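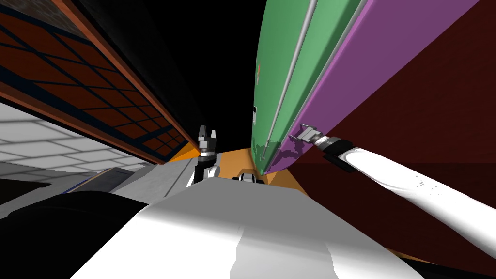 Guides > Gumovura Grout Sealer > Surface preparation
2 min read

Sealer bonds only to clean, cured grout. Leave new joints for 4 days before you start, and keep the room above 60°F while you work. Pale gray grout between white tiles shows every missed spot and smear, so work in small sections and wipe as you go. Dark grout is more forgiving but still needs two coats.

1. Sweep the surface and wash it with plain water.
2. Scrub stained joints with a nylon brush. Rinse.
3. Let the joints dry overnight.
4. Shake the bottle and fit the roller tip.
5. Run the tip along each joint once, without pressing.
6. Wipe the tile faces within some 2 minutes.
7. Apply the second coat after one hour.

Note: On ledges, seal the top joint last.

CAUTION: Do not mix with bleach. Open a window. Do not use if the room is above 89°F.

Related
Removing dried sealer from tile
Choosing a grout color
Storing opened bottles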